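Merklow Open Laboratory Day

The Merklow Open Laboratory Day is a yearly public event held in October at the Begay Building in Borkamham. It is run by the Merklow Laboratory, a robotics group that studies grasping and the placement of small household objects. The event consists of tours, short talks and live demonstrations. Its best-known part is the tabletop demonstration, in which a single robot arm moves toy food items onto a plate.

History

The event grew out of visits arranged for schools in the Borkamham area. These were led by Yuto Ichikawa, then the laboratory's technical manager, and were limited to one class at a time. Visitors stood in the corridor and watched the arm through an open door. When the laboratory moved to the Begay Building, the visits were replaced by a single day open to the public, and the first event under the present name was held the following October.

Early programs included a mobile robot that drove between marked points on the ground floor. It was dropped after two years, as the route had to be kept clear of visitors for most of the day. The tabletop demonstration has been part of every program. Its length was set at 40 minutes in the third year and has not changed.

Tabletop demonstration

The demonstration takes place in Room 1109. A session begins with a short talk on the arm and its control software, Bulamness, which was written at the laboratory. The operator then starts the first trial. Trials are run one after another with a pause between them, during which the objects are put back by hand in new positions.

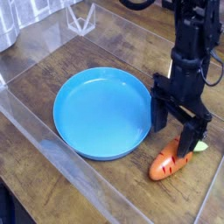

The task used at the open day is known in the laboratory's program notes as "item to plate." A trial is counted as complete when the item rests inside the rim and the gripper has opened and moved clear. The equipment is simple: a black arm with a two-finger gripper, a shallow blue plate, an orange toy food item and a wooden tabletop bounded by clear acrylic walls. The plate may be placed anywhere the arm can reach, but for public sessions it is normally kept near the middle of the table. The operator does not guide the arm during a trial and may only stop it.

A failed grasp is not treated as the end of a trial. Bulamness allows the arm to lift, return to a waiting position and try again until a time limit is reached. The most common faults listed in the program notes are closing too high on the item, pushing it along the table before the fingers close, and releasing it on the rim of the plate. Items with a taper are listed as harder to hold than those of even width.

Control software

Bulamness selects a grasp point from camera images and sends the arm a series of short movements. The version shown at the open day was trained on 1000 recorded trials in which an operator moved the arm by remote control. The recordings were made at the laboratory with several toy items and plate positions. Later versions have been used in the laboratory's research but are not shown to the public until they have passed an internal safety check.

The software has no separate model of the plate. It was trained to treat placement as part of the same movement as the grasp, so a change to one usually requires new recordings of both. Ichikawa described this as the main limit of the system in a talk given at the fourth open day.

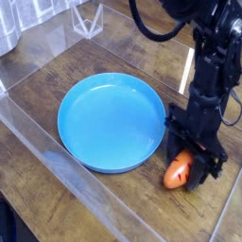

Gripper lowered around an orange toy food item to the right of the plate.

Visitor arrangements

Admission is free. Places in Room 1109 are assigned at the front desk on arrival, and the first session starts at 10:00 a.m. Children must be accompanied by an adult. Visitors may ask for the item to be laid at a chosen angle before a trial, but they may not place it themselves or reach over the acrylic walls. Questions are taken during the pauses and at the end of the session.

The rest of the program is held on the ground floor. It includes a display of retired grippers, a talk on the recording of training data and a tour of the machine shop. The tour is not suitable for open-toed shoes.

Related events

The laboratory also holds a closed technical demonstration in March for other research groups. It uses the same room and tabletop task, with longer sessions and full access to the trial logs.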